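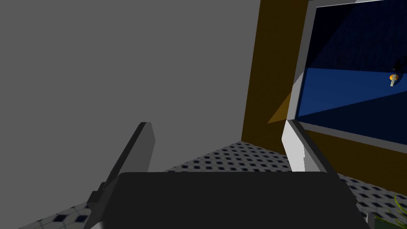
## Gallery / Cell notes / Wenditz simulated cell

We keep a rendered copy of the Wenditz cell so that changes to the gripper setup can be tried before anyone touches the hardware at Fultthorpe. That was the sales pitch, anyway. I have been looking after this copy since we moved it over to Ornis, and I still don't trust it as far as the people who approved it do. The views on this page are from the camera behind the fingers, the one we use for checking the setup.

The first view has the gap between the fingers open and empty, with tiled floor and gray wall showing through it. An empty gap is what I want before I change any finger settings. The diamond tiles are handy too. If the camera pitch has been altered, the pattern runs off toward the corner at a different slant, and I notice it sooner than I would notice a wrong number in the config file.

The left finger is long, dark and slender, and the right one comes across as a shorter pale block. I have had two tickets asking me to "fix" the mismatch. Before filing a third, please open the finger settings and read the closing limits for each side. Looks are a poor guide from this camera, and I won't edit a part because it seems stubby from behind.

### What gets checked after a reload

Ebihara is our name for the settings file that holds the finger offsets, the camera mount and the closing limits. It is 2,164 lines long, and most of it should have been thrown out years ago. After every reload I go through these:

- camera mount: compare the pose with the saved one, then save nothing
- finger offsets: left first, then right, with the gripper open
- closing limit: run it 200 times with nothing in the grip and read the log
- contact settings: leave them alone unless the log gives you a reason

The empty closing run is dull and it gets skipped. On the last full run I did, the log had 31 entries where the two fingers disagreed about when they had stopped. The summary page still said "pass." I would like to know what it would take for that page to say anything else.

My fix was to put the right finger's offset back to the value in the older Ebihara file and lower the closing speed by one step. The disagreements dropped to 4. I don't call that repaired. It could be the offset, it could be the speed, and changing both in one go was sloppy of me. The speed goes back up next time, by itself, so we can see which one mattered.

The second view is the same camera check, with the pale finger in front of the lower-left corner of the light gray opening. Past it, on the blue floor, stands the little orange-capped piece. Look at the lower inner edge of the pale finger as well: the shading runs in jagged steps. I treat that as a drawing problem until the contact log says otherwise. Smoothing the shadows makes a nicer picture for the monthly slides and does nothing for the grip.

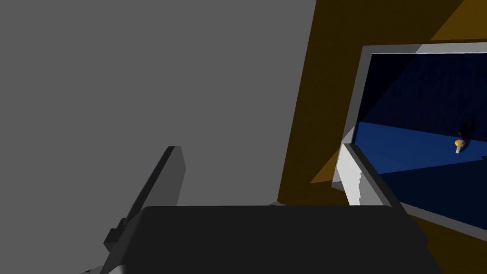 Ornis support wrote back that the stop disagreements are "within normal spread" for a simulated gripper and that the summary page passes any run in which both fingers reach their limit. They suggested raising the tolerance so the entries no longer appear in the log.

I have left the tolerance where it was. Hiding the entries would tidy up the log, and then we would carry the same offset over to Fultthorpe and find out there. If you reload the cell before I get to the speed test, keep the old right-hand offset and write down which Ebihara file you started from. The file name is no help, they are all called "final."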